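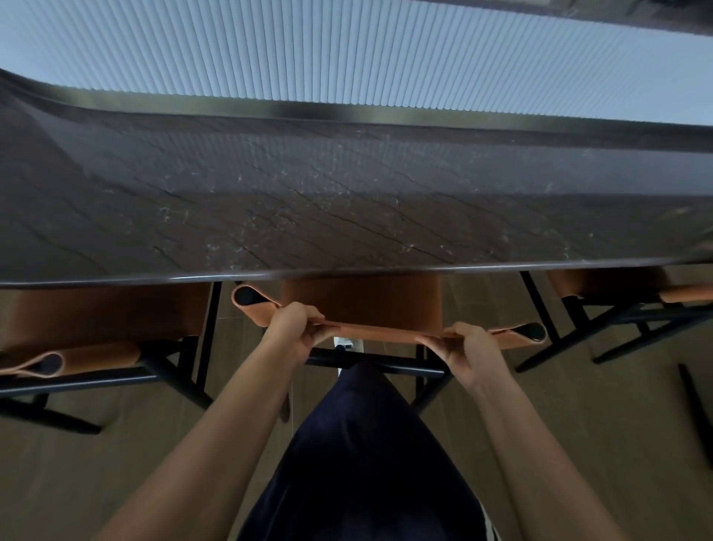 The Machine That Rolls the Seats

By Jucélia Leite

I got to the Brandão workshop in Pernley a little before seven in the morning, and Valquíria Honorato already had the side panel off. She had a flashlight in her teeth, so our introduction was mostly nodding.

The machine is called the Bemness, after the company that built it, and it does one job. It takes a flat piece of leather, wraps each end around a black rail, pulls the whole thing tight and holds it there while the ends get fastened. What comes out is the seat of a Starolham, a sling chair with a black metal frame that you may well have sat in at a restaurant, sliding gently backward while trying to reach your soup. (I own two. I love them. They need a firm hand.)

A sling seat is an odd thing to automate. Metal does what it did yesterday. Leather stretches more along the spine of the hide than across it, and a piece cut near the belly can sag like old pajamas. Pull every hide with the same force and you get chairs that all feel different, so the Bemness has a load cell on each of its clamping arms, reads the pull while it works and backs off or leans in as needed. That's the theory, and most mornings it's the practice too.

This morning it wasn't. The left arm had been reading low, which meant it kept pulling after it should have stopped, and the seats were coming off tight as a drum on one side. The counter on the panel said 3404. Valquíria scrolled back through the log to 2896, where she had last changed the clamp pads, and we went forward from there on the little screen, one line per seat. The drift began so gently that I couldn't spot it. She could. She tapped the glass with a fingernail and said, "There. It starts getting greedy."

I had come expecting a bad sensor, I suppose because sensors are what people complain about. She suspected the pads first. They're ribbed rubber strips that grip the leather without marking it, and when the ribs fill up with wax from the hides, the leather creeps. The arm feels the load fall away and pulls some more. She ran a thumb along the old pad and showed me the shine on it, then peeled it out with a plastic scraper. Never a metal one! The pad sits in an aluminum channel, and a nick in that channel prints itself onto every seat until you file it out.

New pads in, she went on to the part I'd really come for, the calibration. You would think it involved a laptop, and eventually it does. But first she hung a test weight from the left arm, wrote down the reading in pencil, took the weight off, and hung it again. She did that five times. Then she moved over and did the right arm, which had been behaving perfectly well.

"Why bother with the good one?" I asked.

"Who told you it was the good one?"

Fair enough. The right arm was fine, as it happens, and she looked almost let down.

Jeferson Siqueira, who handles the cutting, brought over scrap hides for the trial run, and I was allowed to press the green button. The clamps came down, the rails turned, the leather went taut with a creak like someone settling into a saddle. The first seat looked lovely to me. Valquíria took hold of the front edge with both hands and bunched it between them, watching how the creases ran. Then she had me do it. A good one folds toward the middle and you feel it push back equally in both palms. Mine was pushing back harder on the left — only a touch, but once she'd said it I couldn't stop feeling it.

She changed one number, the hold time on the left clamp, and we ran another. Better. I pinched and pulled at it for far longer than I needed to.

The hand check has no screen and no log, and I asked whether Brandão planned to replace it. Frida Þorgeirsson, who runs the floor, told me they had tried a probe that pressed the middle of the seat and measured how far it sank. It caught slack seats nicely and passed lopsided ones all day long. The probe now lives in a cupboard behind the hides, and Frida would like the shelf back.

Before the panel went on again, Valquíria brushed out the channel, wiped the rail grips with a dry cloth and wrote the counter number on a strip of masking tape inside the door. There's a whole column of those strips in her square handwriting, the oldest gone brown and curling at the corners. The newest one says 3404, new pads, left hold up a bit. Underneath she had started writing something about ordering more scrapers, and then Jeferson called that the next hides were ready.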